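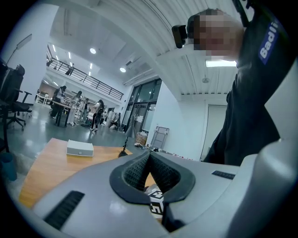 The second reader of our draft asked why a team with only 13 weeks would spend 2 of them on calibration before recording a single usable demonstration. The reader, Bitar, would have cut that to three days and put the rest into more recordings. We kept the two weeks, and this section of the report gives the grounds.

Musitz student project, final report
15 Jan 2026

1. Task

The task was to pick up a marked block, turn it to a given face and set it down in a shallow tray. Demonstrations were recorded by hand with a two-finger gripper tool. The recordings were then used to train a policy for a fixed arm. The project had the working name Drestari.

2. Calibration

Finger opening was measured against gauge blocks at the start of each session. In October the readings drifted by up to 2 mm between the first and last recording of a day. The cause was play in the finger linkage, which was removed with a thicker washer. Recordings made before the repair were discarded. They could not be corrected later because the drift was not linear.

The marked faces gave the pose of the block. Detection failed when a finger covered more than one corner of a marking. Operators were told to approach from the side opposite the marking where the layout allowed it.

3. Data

We kept 167 demonstrations after filtering. A demonstration was rejected if the block left the view for more than one second, if tracking was lost, or if the operator regrasped. Regrasping was the most common reason. Most rejected recordings came from the first sessions with a new operator.

Start positions were drawn from a printed grid. Room lighting was left as it was.

4. Results

The policy completed 78 percent of test trials on start positions inside the grid. Outside the grid it failed in most cases, usually by closing the fingers too early. Turning the block was less reliable than picking it up. Trials in which the block was placed in the tray with the wrong face up were counted as failures.

We also trained on the discarded October recordings for comparison. That policy closed short of the block in nearly every trial.

5. Open points

The pads wear, and we did not measure how grip changes with wear. The Pastovari tray was the only target used. Bitar's question about more recordings remains open: we did not test a larger set with shorter calibration.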